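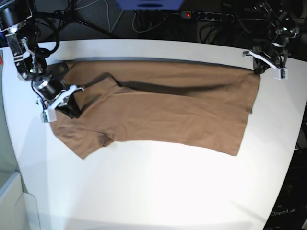 Do swifts really come back to the same box every year, Chie Takeda wrote to ask, and should she be sweeping hers out before they do?

They very often do, bless them, and you can leave the old nest exactly where it is. The birds are fond of that scruffy little ring of feathers and will add to it themselves.

How high should my box go?
At least 5 metres up, please, with a clear drop underneath and no branches in the way. Our Gastcombe boxes went up in April, and we now have 147 of them under the eaves between the church and Felura Terrace - more than we ever hoped for!

I've found a swift on the ground. What now? 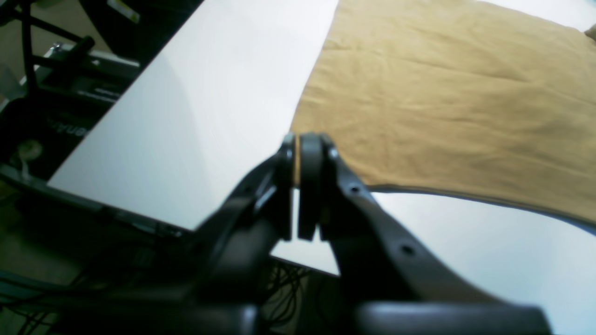 A grounded swift nearly always needs help, so do pick it up gently and pop it in a shoebox with air holes and a lid. Don't throw it into the air, and don't offer bread or milk, however kindly meant. Line the box with something soft and plain - a tan cloth would do nicely - and keep it somewhere dark and quiet while you ring your nearest wildlife rescue.

Page last updated 18/05/2022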